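July, afternoon. Cloth bench, folding notes

Second batch of the dark gray cloths, from Clomerum. Same cloths as last time, washed once since. Khrystyna Chornovol set up the bench in the morning and I took over after lunch.

Starting state is crumpled, dropped from above the middle of the table. We agreed to stop arranging the cloth after the drop. Last time I caught myself pulling a corner out because it looked too hard, and that makes the early notes useless for comparison. If it lands in a lump, it stays a lump.

Sequence we are using now: hold down the left edge first, then work on the mound toward the right, then square up, then fold in half, then half again. The old sequence went for a corner straight away. With this cloth the corners end up tucked under more often than not, and picking at the top layer only slides the whole thing across the wood.

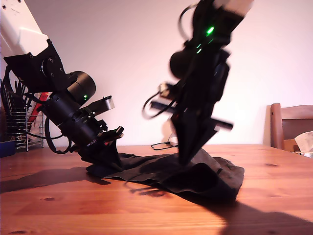
The part that still needs thought is the thick fold on the right, where the cloth curls back under itself. Lifting from the top of the hump gets two layers or one depending on where you pinch. One layer is fine. With two, the underneath part comes along and the flat side starts to wrinkle again. Khrystyna wants to try a lower pinch, closer to the table, and pull outward instead of up. I have written it down as the first thing for the next session.

Dark gray is hard to read. The shadows inside the folds are nearly the same color as the cloth and I lose the hem when it turns under. The Nalar cloths were lighter and I never had to lean in to find an edge. Possible fixes: move the lamp, or sew a light thread along the hem. I would sooner move the lamp. The thread changes how the edge bends.

Table: the bare wood is staying for now. Polishchuk offered a felt mat, but the cloth grips felt and we would have to redo the earlier notes. Wipe the top before each session, dry rag only. There was lint along the grain this morning.

Numbering: this batch starts at 493 in the log. Khrystyna's morning entries are already in, mine follow. 9 of hers are marked "redo" because the cloth slid off the bench during the drop. Leave the numbers as they are, don't reuse them. Target for the batch is still 50 clean folds.

To do:
Lower pinch on the right-hand fold
Move lamp, compare hem visibility
Ask Erham if they have the same cloth in a lighter color
Weigh one cloth before and after washing
Put the spare cloths back in the drawer, flat, label side up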